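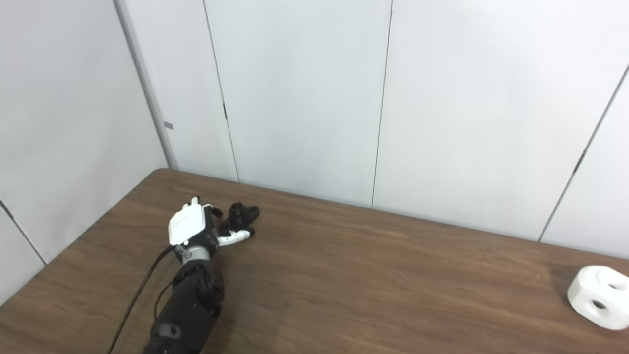
Our capstone group at Britwood has been told to have the Grarkari hand ready for the Luik pick-and-place event by the end of January, and I'd like somebody outside the group to tell me whether I'm being a pain or whether the plan is as thin as I think it is. There are four of us and we have six weeks. The plan, as written on the shared doc, is "train on more grasps until the success rate goes up." I've been asking what "more" means and what "up" means and I keep getting told I'm negative. My own complaint is mostly about how the object set gets used. The lumpy black piece with the knobs on it is the one everybody wants to work on, so it goes by the far edge of the table and the hand goes after it, and the white block with the holes sits way off to the right by itself with a whole lot of bare wood in between. A fair test at Luik is not going to leave that much room around anything. They put parts close together on purpose.

What I want to do is stop adding grasps, write down a fixed set of starting positions, and run the thing we already have against them. The other three want to keep going. Am I wrong?

*posted by* **halfpint_torque**, 12/23/19

---

You aren't wrong, but you also haven't told us what your success rate is or how you get it, and that's the first thing I'd ask any of the other three too. If the answer is "it usually works" then you have bigger trouble than spacing.

Also what does "success" mean on your team? Touching it? Lifting it? Carrying it over to a bin? I've judged at two of these student events and I've heard all of those called a successful grasp with a straight face.

*posted by* **benchvise**

---

> how you get it

Fair. The number on the doc is from 58 tries. Somebody counted a try as good if the fingers closed and the object came up off the table. There is no column for how long it stayed up. There's also no column for where the object started, which is my whole gripe, so I can't go back and tell you whether it did worse on the right side. I'm leaving the percentage off on purpose. I don't believe it and I don't want it quoted back at me.

*posted by* **halfpint_torque**

---

I'm going to be the one who disagrees. I was on a Luik team two years back and we spent the first half of our time on exactly this: protocols, forms, a laminated sheet with positions on it. Very tidy. Then we got there and our hand couldn't pick up half the parts. More practice grasps early would have helped us a lot more than a clean spreadsheet that told us we were bad.

You say there's too much open space on the table. OK. So what? You get the easy case working and then you crowd it. Starting crowded means you fail for ten different reasons at once and can't tell which.

*posted by* **okra_servo**

---

I don't buy that, and I like okra_servo. How did you know the easy case was working without the spreadsheet?

*posted by* **benchvise**

---

We watched it. It was picking things up.

*posted by* **okra_servo**

---

And then it couldn't pick up half the parts.

*posted by* **benchvise**

---

Those were different parts! That's the point I was making. They bring their own.

*posted by* **okra_servo**

---

Can I ask a boring question. Which of you is using Tosier to log this? Our club has it and the default settings throw away any run that gets stopped by hand. You hit stop because the fingers are about to jam into the table, you reset, you go again, and the failed run isn't in the file. Ours looked fantastic for most of a semester. We found out when a new member asked why the run numbers had gaps in them.

So before anyone argues over whether 58 is enough, find out if it was really 58.

*posted by* **mossbank_ee**

---

Oh no.

We use Tosier. I'll look tonight.

*posted by* **halfpint_torque**

---

While you look: what's going on with that cable? It comes out of the side of the hand and goes off across the tabletop, and there's another loop down by the wrist. Does the one on the table drag when you move right? I ask because our hand used to do fine on the left and go sloppy on the right and we blamed the training for weeks. It was the cable tugging. A reach to where your white block sits would be the first thing I tried.

*posted by* **pell_mell**

---

I don't know. I'd like to say we checked. Nearly all our runs have been toward the left, so if it's tugging we wouldn't have seen it. I'm adding it to the list.

*posted by* **halfpint_torque**

---

I teach the course, so I'll put my name to this. Somebody forwarded me the link.

First, nobody is in trouble and I'd rather you argue it out here than let it stew. Second, I wrote the line about being ready for January and I'd write it again. The class needs a date or the work spreads out forever. Third, I have doubts about both sides of this. A fixed test set is a good idea and I asked for one in the fall and did not get it. But a fixed set made by the same people who train the hand tends to turn into the training set by the second week. I've watched it happen with good students. They nudge a part a little to be fair to the hand, and then a little more.

If you want a test I'd trust, have another group place the parts, and don't let your group see the positions until the run starts.

Cledwyn Hughes

*posted by* **c_hughes_britwood**

---

That's a better idea than mine. Though I'll say it, since I'm already the negative one: the other groups are competing with us for the same Luik slot. They'd put the knobby piece upside down under a lamp.

*posted by* **halfpint_torque**

---

Good. Let them.

*posted by* **benchvise**

---

I don't think that's as good as it sounds. If the other group is trying to make you fail you get a number that's as useless as the first one, only low. You want parts placed by somebody who doesn't care. Roll dice for the positions. Tape a grid down and roll for the square and then for which way the part faces. It takes no time and nobody's feelings are in it.

I'd still keep collecting grasps in the mornings. You can do both.

*posted by* **okra_servo**

---

Dice are fine. But you can't keep training in the mornings and testing in the afternoons and call it one result, because it's a new hand every afternoon. Freeze a version, test that version, write down which one it was. Then train.

I'm also not sold on the idea that more grasps of the same kind do much of anything. You all talk as if it's a jar and you're filling it. If every example has the object alone near the left side with clear space all around, the next hundred of those teach it what it already knows.

*posted by* **mossbank_ee**

---

So I looked at the Tosier settings. Discard on manual stop was ON. There are gaps in the run numbers. I can't say how many of the missing ones were failures and how many were somebody bumping the key, and neither can anyone else in the group, though two of them are sure it was mostly the key.

I turned it off. We had a call and it was not a fun call. Where we ended up:

- Current version is frozen as is. No changes until it's been tested.
- Grid goes down on the table and dice pick the squares, with the knobby piece and the white block both out every time, including squares right next to each other.
- A pick counts if the part is lifted and set down in the marked area. Dropping it on the way is a miss.
- Manual stops are misses. If somebody bumps the key, that's also a miss, and they can be more careful.
- Before any of it, a few reaches to the far right with nothing to grab, watching the cable.

One person voted against counting bumped keys. I voted against letting him run the keyboard.

*posted by* **halfpint_torque**

---

Much better. I still think you'll lose days to this that you'll want back later – but go ahead and prove me wrong. What are you doing if the number comes out terrible?

*posted by* **okra_servo**

---

Then it's terrible and it's on the doc. I'd guess we go back to one part at a time and look at which squares it misses on. If it's all the right-hand squares, that's pell_mell's cable or it's our lopsided examples, and I don't know yet how we'd tell those two apart.

*posted by* **halfpint_torque**

---

Run a few right-side reaches with someone holding the slack up by hand. If it cleans up, cable. If it doesn't, you still don't know much, but you can stop fussing with the cable.

*posted by* **pell_mell**

---

Keep the fingers of whoever is holding it well clear of the hand, please, and have a second person on the stop key. Yes, it will count as a miss.

Cledwyn Hughes

*posted by* **c_hughes_britwood**

---

Will do. Test runs start once the lab opens back up in January. I'll post the sheet with all the rows in it, whatever it says.

*posted by* **halfpint_torque**

---

Post the raw file too. I've seen sheets.

*posted by* **benchvise**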